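Visit report: Madholm family day room, 21/02/2018

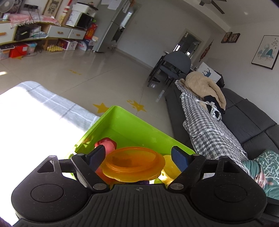
Elmarie Motaung met us at reception and gave the size of the day room as 32 square metres, with a toy stock of 681 items on the register. Registration is by bin. Each bin is listed by colour and goes back to its place at closing, and any item not on the sheet is moved to the store. The lime-green bin was on the tiled floor during our visit, holding mixed toys, among them a translucent orange ring. Yellow star stickers are fixed to the tiles near it. Blankets are kept on the grey sofa and are washed on the same cycle as the covers.

Cleaning was explained by Ehsan Dehghan. Hard toys are washed at closing and left on racks overnight. Stickers are replaced when the corners lift, the last full set having gone down in December.

The room received 2,000 visits last year. Roya Kordestani asked about storage for larger items; a second cupboard has been ordered from Vesar. The register template will be sent to us by post.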